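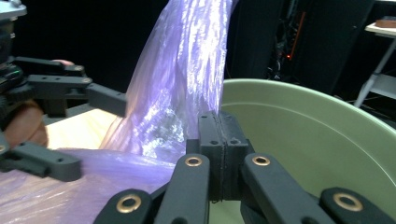
Digby Kerslake put it to the shift meeting on Tuesday that a bin liner is the worst thing you could pick to automate, and I can't say he's wrong. I'd like views from people who have been through it.

**Bin lining being automated: what happens to the job?**

Posted by sarix_nights

I work in the servicing section at Zondivdale. We line and turn round 1,000 bins a week between us. Management want a two-arm cell to do the lining, and they are collecting examples of the work from us first: bag to the rim, gather the film, grip, spread, let go. We do part of each shift with the grippers and the rest by hand as before.

What I want to know:

- Does time on the grippers normally count as production time or training time? At the moment it is booked as neither.
- Did your bin rate stay the same while this was going on? Ours has, and the grippers are slower than fingers on thin film.
- What was left for people to do once the cell was running?

I am not against it. The wrist strain on this job is real. I would just like to know what to ask for before the trial is signed off in June.

---

**lultine_maint**

We had a cell put in for lining at Lultine. I look after it, so take this from the maintenance side.

The film is the difficulty. A rigid part is where you left it. A bag changes shape every time it is touched, clings to itself, and the clear sort gives a vision system very little to work with apart from reflections. Our cell grips well enough. Its faults are nearly all one of these:

1. Both layers of film picked up together, so the bag never opens.
2. Bag over the rim on one side only.
3. Film left between the fingertips after release, which drags the liner out again.

Number 3 was the commonest until we changed the release sequence. Check the fingertip faces for nicks at the start of each shift, as a rough edge will snag thin film.

On staffing, we went from 9 on lining to 2 on the cell per shift. The others moved to inspection and goods-in on the same grade. The two who stayed clear faults, load rolls and line the odd sizes by hand. It is lighter work but more interrupted, and you need to be able to read the fault log. Ask for that training in writing and ask for it early. Ours came after the cell was live and the first month was poor.

---

**Miettinen**

Book it as production. You are doing the task on the clock.

On the rate, ask for a separate figure for gripper work. Time a run of bins each way over a full shift, not the first hour, and take both numbers to your supervisor. We did this and the target was lowered for the weeks the recording lasted. It went back up afterwards, so get an end date agreed as well.

Also ask who decides which attempts are kept. We were told to discard anything untidy, and then the cell had no idea what to do with a twisted bag. The failed ones where you recover are worth keeping.

---

**tbc_44**

Same at our place, still waiting to hear about grades. Would also ask whether the bag supplier is staying the same. They changed ours to a thinner one halfway through and most of the work had to be done again.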